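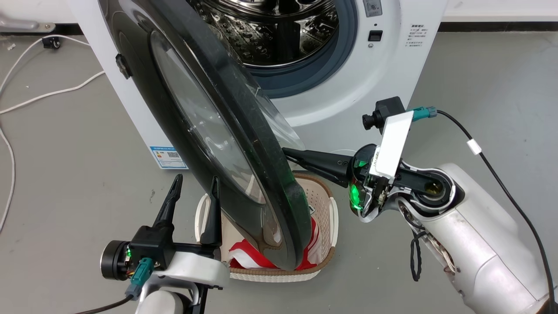

A front-loading washing machine with its door open. Brevico will expand its appliance repair service in Mumberg this summer.

Brevico Opens Appliance Repair Center in Mumberg, Adds Two-Year Guarantee on Repairs

MUMBERG, 18 July 2024 – Brevico, a regional provider of household appliance maintenance, today announced the opening of a repair center on Olszewski Street in Mumberg. The center will handle washing machines, dryers, dishwashers and refrigerators, and will serve as the base for the company's home visit teams in the city and surrounding towns.

The 129-seat call and scheduling office that Brevico operates in the same district will remain at its current address. Customers may continue to book visits by telephone or through the company's website, and existing appointments are not affected.

Under the terms announced today, every paid repair completed by the Mumberg center will carry a guarantee of 2 years on parts and labor. The previous guarantee covered parts only. The new terms apply to household customers and to small businesses, including guesthouses and hair salons, that use domestic machines.

"Many of the washing machines our customers replace could have been kept in service with a new door seal, a drain pump or a set of bearings," said Hanna Sikora, Managing Director of Brevico. "The difficulty has been the wait for the part. With a stockroom in Mumberg, our technicians will be able to collect most common parts on the morning of the visit."

The stockroom will carry door seals, latches, hoses, pumps, heating elements and drive belts for front-loading and top-loading machines. Parts for models no longer in production will be ordered on request, and customers will receive a written price before any work begins. The inspection fee of $40 will be deducted from the final bill when the customer goes ahead with the repair.

Brevico has also signed a training agreement with Skillitz, a provider of technical courses for adults. The first course, which began in April, enrolled 40 trainees. Participants study electrical safety, fault finding and customer service, and complete supervised home visits before taking a final assessment. Those who pass will be invited to apply for permanent positions at the center.

"Repair work offers steady employment and does not require a college degree," said Teodor Jakubowski, Head of Programs at Skillitz. "Our trainees include former factory staff, parents returning to work and people who have been fixing machines at home for years and would like a formal qualification."

Aleksandra Szulc has been appointed manager of the Mumberg center. She previously led Brevico's parts purchasing department. Waldemar Śliwiński will oversee technical training and will act as the company's main contact for Skillitz instructors.

The center will also accept small appliances left at the counter, including vacuum cleaners, irons and coffee makers. Items that cannot be repaired may be left for recycling at no charge.

About Brevico
Brevico repairs and maintains household appliances for private customers, landlords and small businesses. The company is based in Mumberg.

Media contact
Zuzanna Sobczak, Press Office, Brevico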